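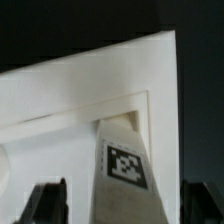 A visitor guide program is a shared advertising plan where a town, its shops and its lodging places pay into one printed or online guide for travelers. I've sold ad space in a few of them, so forgive me if I get carried away! The oldest trick in the trade is the plain border, a bit like the thin cream-colored strip that turns a right angle along the white panel in the photo, because it keeps a small motel's ad from melting into the one next door. Bokholm, where I started, put one around every listing and still does.

The usual setup is simple. The town buys the cover and the map, and local businesses split the rest. Bokholm's first guide had 17 advertisers and a print run of 2410 copies, which went out to gas stations and rest stops (and, I'm sorry to say, my garage).

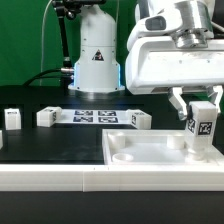 Who decides what goes in the guide?
The publisher has the last word on layout, but the town normally approves the map, the event calendar and anything written about its history.

Tadeusz Zawadzka, who edited the Stivum guide, liked to sell whole pages only. Hafþór Hafstein over at Warrier went the other way and sold tiny squares that even a bait shop could afford - I loved those squares, they filled up fast every September.
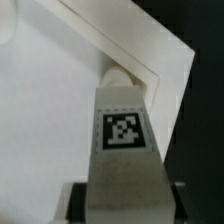 Small ads do make more work, of course. Each one needs its own proof, its own phone call and its own invoice, and Grarkis gave them up after two editions and went back to half pages.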